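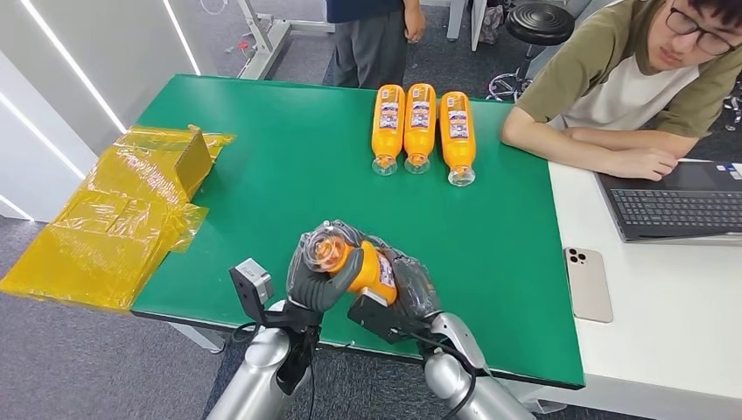 Kullow Packing Table, Green Top

Sold by Clerkoser Packing Supply
Item: Kullow, green, rectangular
Availability: in stock, ships flat
Finish: green top only. The gray top was dropped in April and won't be coming back.

The Kullow is a packing table for small goods. Most of the ones we sell go to people who label, sort, check and wrap bottles, jars, tubes and small boxes by hand, a few cases at a time. It's a plain rectangular table with a green top. It has no drawers and no built-in power strip.

We stock it in one size. People ask for a longer one fairly often, and our usual suggestion is to buy a pair and bolt them end to end with the Quansah joining kit. The joined tables can be taken apart again later, and either one can be moved on its own.

Why green

The green top was picked so that goods stand out on it. Clear plastic, white labels and pale cardboard can be hard to pick out on a white or light gray table, especially under fluorescent tubes late in the day. Green gives them a background. Clear caps are probably the item our customers mention most. They roll off, they get left behind under a sheet of film, and on a white table they are easy to miss.

If most of what you pack is dark green, this is the wrong table and we'd rather say so before you order. Look at the Wetura bench, which has a cream top and costs a little more.

What comes in the carton

The top, in one piece
The frame and legs, in a separate sleeve
2 cross braces
A bag of bolts and washers
A hex key
A printed assembly sheet

Bring your own wrench for the feet. The hex key only fits the frame bolts.

Putting it together

Allow 18 minutes if someone is helping you, longer alone. Lay the top face down on carpet or on the flattened carton. Start all the bolts by hand before tightening any of them. If one corner is tightened first, the brace on the far side will not line up and you will have to back everything off again. Stand the table up, put it where it is going to live, and set the feet last.

The earlier assembly sheet had the braces drawn the wrong way around. If your sheet has a gray cover, write to Gadisa Abdella in customer service and he will send the corrected one. The bolts are the same on both.

Working with film and cardboard

Wrapping film takes up more space than people plan for. A loose sheet spreads across the work, and then it slides off the side and takes things with it. We suggest keeping film and board on one side of the table and the goods in the middle, with the near edge left clear for your hands. If you are right-handed, film usually goes on the left, but try it both ways for a day.

The Kullow film bar clamps under either short side and holds a roll up to 18 inches wide. It is sold separately. It fits earlier Kullow tables too, provided the clamp plate is the flat kind. The older curved plate will go on, but it works loose.

Cardboard panels are best kept standing on end. Laid flat on the top they end up being used as a tray, and the goods get stacked on them, and then someone needs the panel. There is a board rack in the Quansah range that hangs on the back of the frame. It holds flat sheets and folded cartons.
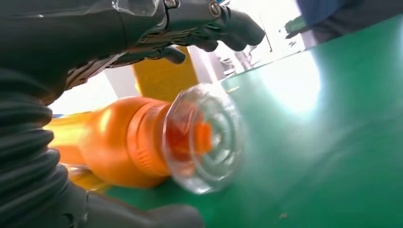
Can I lay full bottles on their sides on this table?
Full bottles can be laid down as long as the caps are closed properly and the table has been leveled. Check it by putting one bottle down in the middle of the top and letting go of it. If it rolls, turn the foot at the low corner out a little and try again. On an uneven floor you may need to do this each time the table is moved.

How do I clean the top?
Use a damp cloth and ordinary dish soap, then dry it. Sticky drinks should be wiped up the same day. Dried syrup comes off with warm water if you leave a wet cloth on it for a while. Don't scrape it. Label glue is harder to shift, and for that we use a little cooking oil on a rag, then soap. Don't use acetone or anything sold as paint remover.

Will it mark?
A box knife will mark it. Cut on a board or on a spare piece of carton. Light scuffs from moving cases across it are normal and don't affect use. Replacement tops are available and use the same bolt holes.

Can I stand on it?
Please don't. It is made for goods, and the warranty does not cover people.

Laying out a table that gets used from more than one side

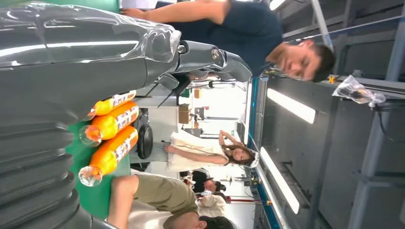
A packing table against a wall has one working side, and everything can be arranged for the person standing there. Out on the floor it gets approached from all around, and the layout has to make sense to whoever walks up. The simplest rule is to put goods down the same way every time. Orange bottles laid side by side on the green top with their caps all pointing the same way, like these, can be checked at a glance, and a loose cap is easy to spot. Anything that can roll should go in from the edge, and if a row is getting close to it, start a second row behind. Leave enough floor around the table that a person can step back without bumping into a shelf.

Abena Akpalu, who handles our trade orders, set up her own demonstration table this way after she got tired of re-sorting samples between visits. Her other suggestion is a strip of masking tape on the top to show where finished goods begin. It peels off cleanly if you change it every month or so. Left on for a season it doesn't.

Lighting

Overhead tubes are good enough for most packing. Bottles with a shiny surface will throw back some glare, which can hide small print on a label. Moving the table so that the lights run along it and not across it often helps. Clerkoser sells a clip-on lamp, but try moving the table first. It costs nothing.

Accessories

Kullow film bar – clamps to either short side
Kullow lower shelf – for cartons and empties, can be fitted later
Quansah joining kit – bolts tables end to end
Quansah board rack – hangs at the back of the frame
Replacement green top
Replacement feet, sold in bags

The lower shelf and the film bar can be fitted together. The board rack and the lower shelf can also be fitted together, but the shelf has to go in first, and it's a fiddly job with the rack in the way.

Delivery

The table ships in one long carton. It is an awkward carry for one person and a reasonable one for a pair. Drivers deliver to the door or the loading dock only. If you need it taken upstairs, say so when you order and we will tell you what the carrier charges. Open the carton at the end marked with the arrow. The legs are at the other end and will slide out onto your feet.

Please check the corners of the top before you sign. Corner damage is the most common problem we see, and it is much quicker to sort out when it is written on the delivery slip.

Warranty and returns

The frame and top are covered for 18 months against faulty parts. Knife cuts, solvent damage and overloading are not covered. Unused tables can be returned in the original carton, and we take the cost of collection off the refund. Tables that have been assembled can be returned only if a part is faulty. In most of those cases we will offer to send the part first.

For trade orders and joined tables, ask for Abena Akpalu. For missing bolts, assembly sheets and anything to do with feet, ask for Gadisa Abdella. The phones are answered until 2 p.m. Email is read later than that.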